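4.3 Setting the timer and alarm

The Grosel kitchen timer runs on two AAA cells and keeps its last setting when the cells are changed within 60 seconds. Complete section 4.2 (clock format) before continuing.

1. Slide the switch on the back to TIMER. The display shows 00:00 and the colon flashes.
2. Press MIN until the required number of minutes appears. Holding the key advances the count in steps of five.
3. Press SEC to add seconds. Values above 59 roll over to zero and do not change the minutes.
4. Press START/STOP. The colon stops flashing and the countdown begins.
5. When the alarm sounds, press any key to silence it. If no key is pressed, the alarm stops after 20 seconds and the display counts upward to show the time elapsed.

Note: MIN and SEC are locked during a countdown. To correct a setting, press START/STOP, then hold CLEAR until the display reads 00:00.

4.4 Choosing a location

The timer can be stood on its folding foot, hung from the loop, or attached by the magnet to a steel surface. Keep it within 6 feet of the place where you work. The low alarm setting may not be heard over a range hood. 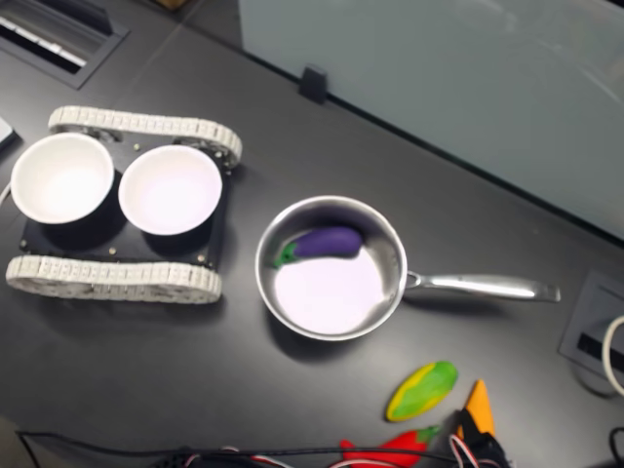
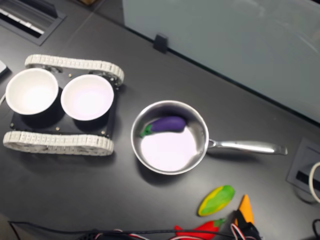 Figures 7 and 8. Stainless steel saucepan and two white bowls on a dark gray tabletop.

Caution: Do not attach the timer to an oven door, a pan, or the side of a toaster. The housing softens above 65 °C and the display may darken permanently.

Caution: The magnet can erase striped cards. Store these away from the timer.

4.5 Storing a preset

Three presets are available, marked A, B and C on the display.

1. Set the time as in 4.3, steps 1 to 3. Do not press START/STOP.
2. Hold MEMO until the letter A flashes.
3. Press MEMO again to move to B or C.
4. Press CLEAR to store. A single beep confirms that the preset has been saved.

To recall a preset, press MEMO briefly until its letter appears, then press START/STOP. A new entry overwrites the old one without warning.

4.6 Alarm volume

Slide the VOL switch in the cell compartment to LO or HI. The timer is supplied set to HI. Refit the cover before testing; the sounder is quieter with the cover removed.

If the alarm is faint at HI, replace both cells. See section 6, Troubleshooting.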